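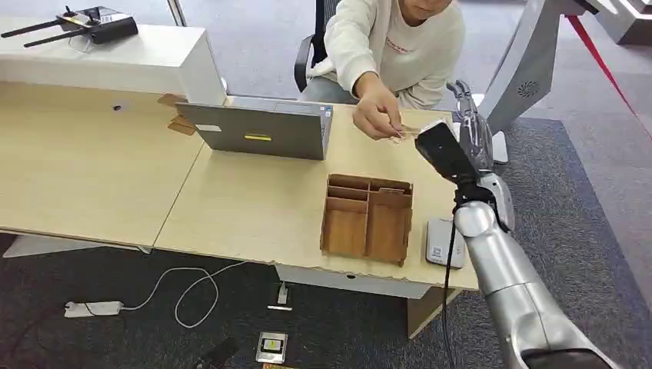 A person at a desk holds a small flat piece close to the fingertips of a robotic hand.

Opinion: Hitley should publish its response times before it buys more cameras

The Hitley town council will vote in December on a plan to put police cameras along Mersha Road and at both ends of the Gukside bridge. The plan follows the two shootings last spring, and it has wide support. I live four streets from the bridge and I understand why. I still think the council should hold the vote until residents have seen one basic set of numbers.

The police department does not publish how long it takes an officer to reach an emergency call. It publishes the number of calls. Last year there were 2205 of them from the Mersha and Gukside districts together. A resident can look up that total on the town website, along with the number of arrests and the number of traffic stops. How long people waited is missing, and requests for it have been sent back with a note that the figures are "under review."

After the second shooting, people on my street said they waited a long time for a patrol car. The department said the response was within its normal range. Both statements could be true. Without a published range there is no way to check either one, and the public meeting in the school gym went in circles for most of an evening.

Cameras may help detectives after a crime. They can record a license plate or show which way a car went. A person bleeding on a sidewalk needs an officer and an ambulance, and the camera proposal pays for neither. It does include a contract with Nultano, the company that would store the footage, and that contract renews every year unless the council votes to end it. Storage is a cost the town will carry long after the poles are up.

Supporters say other towns have done this and feel safer. Feeling safer counts for something. I would like to walk home over the bridge at 10 p.m. without looking behind me. But the council is being asked to spend money on a feeling while the department keeps the most useful record it has in a drawer.

The Hitley police station was built in 1912, on the west side of the river, when most of the town lived there. Most of the town now lives on the east side. Every car sent to Gukside has to cross the same bridge as everyone else, and at 5 p.m. that bridge is full. A small substation on the east bank was discussed years ago and dropped. If response times east of the river turn out to be much slower, the substation should come back to the table ahead of the cameras.

The council can ask for the figures by district and by hour, going back two years. The dispatch system already logs the time of each call and the time of each arrival, so the work is a matter of pulling a report. Put it on the website, give residents a month to read it, and then vote.

If the numbers are good, the department will have an easy case to make, and I will have less to complain about at the next meeting.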